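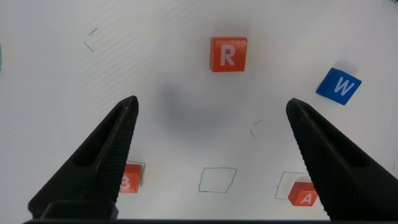 *Page last changed: August 3, 2023*

# Letter cubes find a home at the Flasadthorpe library

If you've walked past the front windows of the Flasadthorpe Public Library lately and wondered why there are grown people leaning over a table with their chins in their hands, the answer is spelling. The library has opened a letter table in the Noltlow Room (the bright one on the left, just past the returns desk, where the tax forms used to be), and it has been busy pretty much since the morning the door was propped open in July.

The idea is a very simple one. There's a flat white tabletop, there are trays of small cubes with a letter on them, and you sit down and make words. A red-orange cube has its letter in white, and so does a blue one, so an R or a W shows up nicely even for those of us who left our reading glasses in the car. The corners are a little rounded, which makes the cubes pleasant to turn over in your fingers while you're thinking, and you'll do a good deal of that.

The set came to the library from Siriwan, the toy and game shop on Mill Street that closed its doors this spring after a long and much-loved run. Anyone who grew up in town will remember the big glass jar of letters by the register, and how you were allowed to dig around in it for your initials while your mother paid. When the shop was being packed up, the owners called the library to ask whether it would like the whole jar, plus whatever was in the back room. The library said yes right away, and then found out how much was in the back room!

All of it had to be washed, dried on towels and sorted, and the staff did that over several evenings with the radio on. The final tally was 814 cubes, not including a handful too scuffed to read. As you might expect from a shop that sold letters one at a time, the mix is a bit lopsided. There are plenty of consonants that people didn't have much call for, and the E's are in shorter supply than anyone would like. Players have gotten around this by laying a cube on its side, or borrowing from the next tray over, or just by spelling things the way they sound, and no one at the desk is going to correct you.

## A game called Jellow

Most visitors come in and make whatever they please, and names are a favorite, along with the names of pets. But a good many have taken up Jellow, a game that was printed on a little card in the bottom of one of the Siriwan boxes and that the library has now copied out in large print and taped to the wall.

To play Jellow, each person takes four cubes without looking and sets them out on the white surface, letters up. You then take turns trading one cube with the middle pile, and the first person to make a real four-letter word says "Jellow" and has to use that word in a sentence. That's nearly all there is to it. The card also has a rule about color, which says that a word made with one blue cube and three of any other color earns you an extra turn at the start of the next round. There has been some friendly argument over whether three of any other color means three that match each other. The card doesn't say, and the people at the library have decided to let each table settle it before the first draw.

It takes two to play, though four is livelier, and a round can be over in a minute or can drag on through a whole rain shower. Younger children like to play with three cubes, which seems to work just as well. One family came in for picture books on a Saturday-morning sort of errand and stayed until lunch, and left having invented a version where the words had to be things you could eat.

## More visitors than anyone planned on

The library had hoped the table would be a nice little extra for the summer. By the end of the first month, the Noltlow Room had logged more than 900 visits, a lot of them from folks who hadn't been in for years and who needed a new card before they could take home the novel they picked up on the way out. The chairs have had to be borrowed from the meeting room so often that they now simply live there.

What has been nicest to see is the mix of people. There are toddlers who don't care for the letters at all and are only in it for the stacking. There are teenagers who pretend they're just waiting for a ride. A knitting circle that meets down the hall has started coming in early to spell out the names of yarn colors, and a regular at the newspaper rack leaves a new word on the table each morning for the next person to find. Last week's included "dither" and "marrow," and someone turned the second one into "arrow" by noon, which was felt to be fair play.

The white top has been a help too. The library tried the cubes first on an old green felt card table, and they were hard to slide and harder to pick out against the cloth. The flat white surface is easy on the eyes and wipes clean in no time, and the red-orange ones in particular just about jump up at you. The overhead light can throw a soft shadow if you lean in close, so a couple of players have gotten into the habit of sitting back in their chairs, and it does wonders for the shoulders.

## If you'd like to stop in

The letter table is free and open whenever the library is, and you don't need a card to sit down and play. There's no sign-up sheet. If every chair is taken, the staff will happily find you a tray and a spot at one of the reading tables, although they do ask that you bring your cubes back to the Noltlow Room afterward so that they don't end up in the magazine bins. (A lone Q was found in with the gardening monthlies, and it took a while to work out where it had been.)

A few other small things to know before you come:

- Snacks stay in the lobby, please, but a drink with a lid is fine.
- Children under five should have a grown-up at the table with them.
- Turn the cubes letter side up before you leave, if you can. It saves the next person a lot of flipping.
- The trays are sorted by color and not by letter. This was talked over at some length, and color won.

There is one quieter stretch set aside each afternoon, beginning at 2 p.m., for anyone who would like to use the letters without much chatter going on. It was asked for by a few people who are learning to read English, and by a few more who are getting their words back after an illness, and it has turned into one of the loveliest parts of the day in that room. You're welcome to come in during that time as well, as long as you save the shouting of "Jellow" for later.

## More E's, please

The library would be very glad to have more vowels. If you bought letters at Siriwan over the years and they've been sitting in a drawer or on a windowsill, and you've no more use for them, there's a basket on the front desk where they can be dropped off any time the building is open. Any color will do. E's and A's are most wanted, then O's, and the desk would like it known that it's all set for V's.

Cubes from a child's room that spell out a name are also welcome, but do think it over first. One set was dropped off and then fetched home again the following morning, and the staff were only too happy to dig it back out of the tray, one letter after another.

A second table is on the way for the fall, once the shelving in the far corner has been moved, and there's been talk of a Jellow evening with cider when the weather turns. Word of that will go up on the board by the front door and on this page. Until then, the door to the Noltlow Room is open, and somebody at the table could very likely use a partner.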